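Urstead Tapes Reissue – Progress Report to the Rorley Music Fund

Prepared by Athina Galanis, project manager

1. Transfers

All 26 reels of the Tamuno sessions have now been transferred at 24-bit. Garba Ekwueme baked the 10 worst reels before playback. Two have dropouts on the left channel that we can't repair, and we'll use the rehearsal takes instead.

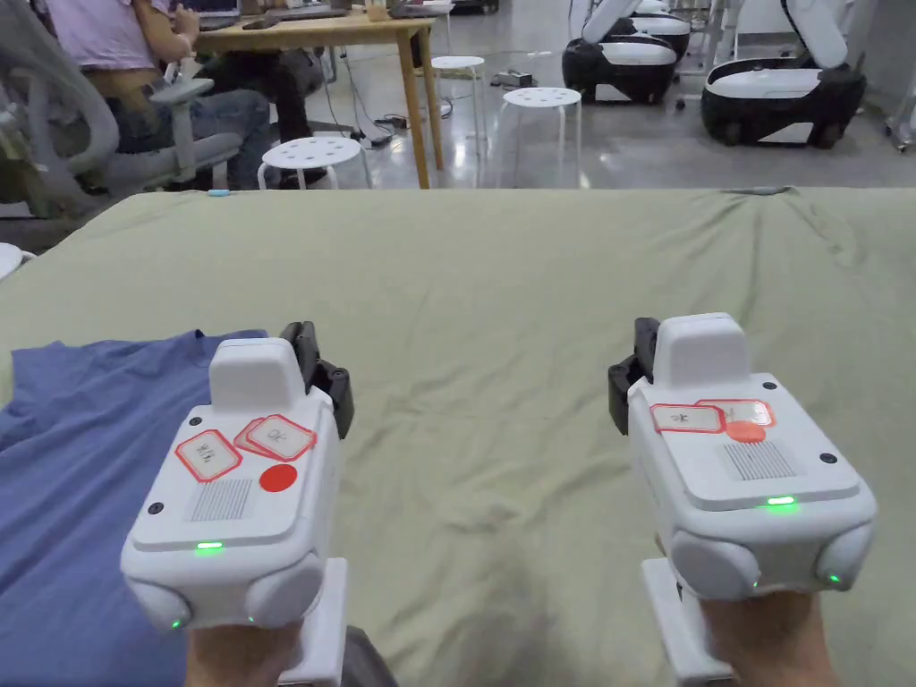
Mastering is booked with Lihua Luo for April. She has test cuts of side one and wants less top end on the organ. Artwork is moving too, and the inner sleeve will be a flat sage green, the same sort of colour as the cloth on the table. The printer's first proof came back too yellow.

2. Merchandise

The T-shirt run is 81 units, in blue only. Screens are paid for.
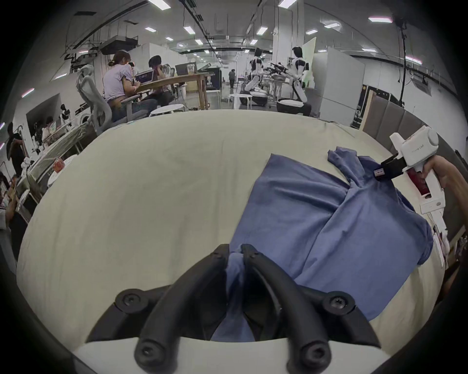 3. Rights and liner notes

Xolani Baloyi has signed for his three compositions. One co-write is still unresolved – we've written to the publisher twice. Binta Iyamu's essay is in and needs a light edit. 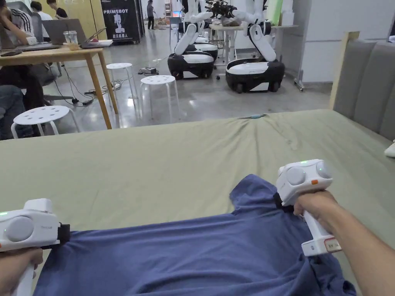
Pre-orders through the Guvska label page stand at 161 LPs. The shirts will be sold there as an add-on, short-sleeved like the blue one spread out on the green sheet, and shipped with the record. We've left the price unchanged.

4. Budget

Spending is on track apart from freight, which has gone up since our application
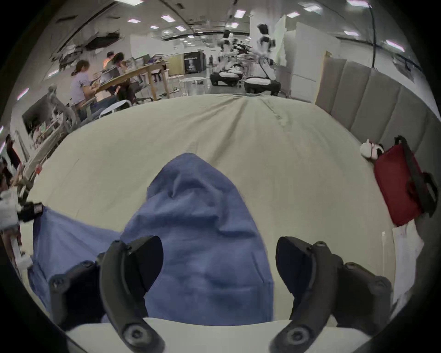 and will take most of the contingency. We'd like to move the unspent launch money across to cover it, and need your approval before the lacquers are cut.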